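How Plastic Gets Its Shape
*For readers ages 8 to 11. Text by Randi Forsberg. Checked by Sunee Limsakul.*

Plastic is a material made of very long molecules called **polymers**. A polymer is a chain of small parts joined end to end. One small part is called a **monomer**. A short piece of chain might have 500 monomers in it. Many chains are much longer.

Most plastic used for packaging starts out as oil or natural gas. A factory breaks these into monomers, joins the monomers into chains, and cuts the finished plastic into pellets the size of a lentil. The pellets are shipped to other factories, which melt them and shape them.

## Thick and thin

The same kind of plastic can be stiff or soft. Thickness is one cause. A bottle wall is thick enough to hold its shape when it is set down. A bag or wrapper is made from **film**, a very thin sheet that bends and crinkles.
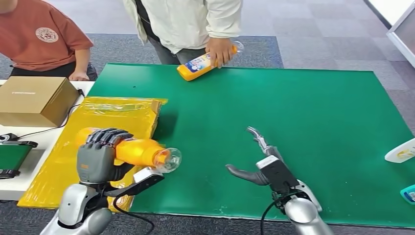

*An orange plastic bottle with a clear cap, and a shiny yellow plastic package.*

Color is added while the plastic is melted. The coloring is called **pigment**. If no pigment is added, some plastics stay clear and others look cloudy white.

## Blow molding

Bottles are made by blow molding.

1. A tube of warm, soft plastic is placed inside a metal mold.
2. The mold closes around the tube.
3. Air is blown into the tube. The plastic stretches until it touches the mold.
4. The plastic cools and hardens. The mold opens.

Look for a thin raised line down the side of a shampoo bottle. It is called the **parting line**, and it marks the place where two halves of the mold met. Caps are made another way. Melted plastic is pushed into a small mold under high pressure. This is injection molding.

## Try it: stretch a film

You need a clean sandwich bag, scissors, and a ruler. Ask an adult before cutting.

- Cut one strip from top to bottom and one from side to side. Make both strips the same width and length.
- Pull each strip slowly from its ends until it tears.
- Measure the longest torn piece of each.

The two results may differ. When film is made, it is often pulled more in one direction, and many of its chains line up that way.

## Words to know

**Film:** a very thin sheet of plastic
**Monomer:** one small part of a polymer
**Pigment:** a powder or liquid that adds color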